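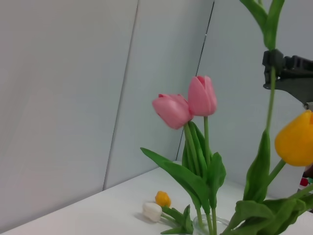
Pink tulips in the clear vase, yellow at right, two short ones still on the table.

Search the archive Search Reset

Filed under: Cut Flowers > Spring Bulbs > Vase Life

Re: stems flopping in the vase

On a morning in March a list member in Gernbridge wrote:
> I bought a bunch of 12 pink tulips and by evening half of them
> were hanging over the rim. I cut them again and changed the
> water. Is it the vase or the flowers? Also, do you leave all
> the leaves on?

Could be either one. Tulips keep growing after they are cut, and they bend toward the light. I grow almost 1,000 a year on the Hotitz road and see it every spring. A taller vase helps. Mine is 9 inches and I wouldn't go shorter for full-length stems.

If they have already flopped, roll the bunch snugly in newspaper, heads covered, and stand it in cold water for a couple of hours. Recut the ends first, straight across. Short ones go in a juice glass.

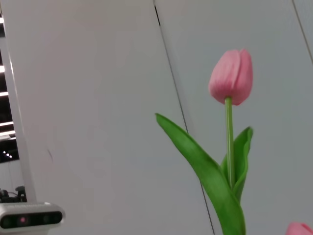
Leaves are a matter of taste. I strip whatever would sit under water and keep the rest. The upper leaves hide a bare stem, and a single tulip needs them more than a bunch does. The pink one against the pale wall has a broad leaf going out to the left and a smaller one on the right, and I would leave both. The bloom is still closed, a good stage for cutting.

I get my bulbs from Jacquet, lot 617 last fall if anyone wants the same pink. Sivolwood had them too but sold out early.

Change the water daily if you can.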